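Textbooks > Shop and Stockroom Basics > Unit 2 > Chapter 4
Print this page | E-mail this page

Chapter 4
Knives, Boxes and the Packing Bench

My first job with a knife in my hand was at a mail-order place called Vollow, where I opened cartons in a back room for most of a winter. I was nineteen, I thought I knew how to open a box, and on my second morning I sliced straight through the lid and into 24 folded tablecloths. My boss, Thijs Dewulf, laid the top one out on the bench so we could both look at the slit, and then he handed me another carton and told me to go again, slower. I still think of those tablecloths every time I put a blade to tape!

So this chapter is about a tool you've probably used since you were a kid, and about the box on the other side of it. I know, I know – you want to get on to shelving and stock cards (Chapter 5, I promise). But I've taught this unit to 31 classes now, and the packing bench is where people get hurt and where goods get spoiled, usually in the first week and usually by somebody in a hurry.

Let's start with the words, so we all mean the same thing. A utility knife is a handle with a short, replaceable blade in it. Lots of people call it a box cutter, and in this book I use both names. Some have a fixed blade. Most of the ones you'll meet in a stockroom have a blade that slides in and out, and you move it with your thumb on a little tab called the slider. There are also safety knives with a hooked or hidden blade, and we'll get to those in Section 4.3.

Next, the box. The cardboard we care about is corrugated, meaning there's a wavy layer glued between two flat ones. The waves are called flutes. Press your thumbnail into a scrap and you can feel them. A carton closes with four flaps, two short ones folded in first and two long ones over the top, and the line where the long flaps meet is the seam. That seam is where you cut. You only need enough blade to get through the tape, and tape is thin. If you've got an inch of steel showing you're going to be cutting whatever is underneath, and in my case that was table linen.

One more thing before we begin: where's your other hand? Almost everyone I've watched holds the box steady by putting the free hand right out in front of the blade. Put it behind the cut or off to the side, and turn the box when you need a new angle. It feels clumsy for a day or two. Then it doesn't.

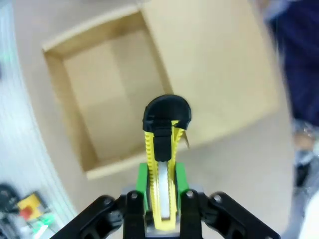

Fig. 4.1 Yellow utility knife with black slider, a small part of the blade showing; open cardboard box behind.

Get to know the slider on your own knife before you work through Section 4.1. Run it out and back a few times, well away from your body, and find out how far each movement takes the blade. Some click from stop to stop and some just glide. I've had a couple that slid back on their own when I pushed on them, and those went in the scrap bin. Ridges on the body are good for grip, by the way, but they do collect tape glue, so wipe the handle down now and then.

What you'll do in this chapter:

4.1 Set the blade, check it and change it
4.2 Open a taped carton without touching the goods
4.3 Pick a knife for the job
4.4 Cut a tall box down to size
4.5 Flatten, bundle and store used cardboard

Before you turn the page

Find an empty carton at home or at work and write short answers in your notebook.

1. Which way do the flutes run on the side panels? And on the flaps?
2. How is the bottom closed: tape, glue or staples?
3. Where would you start your cut, and where would your free hand go?

Hang on to that carton. You'll be cutting it down in Section 4.4.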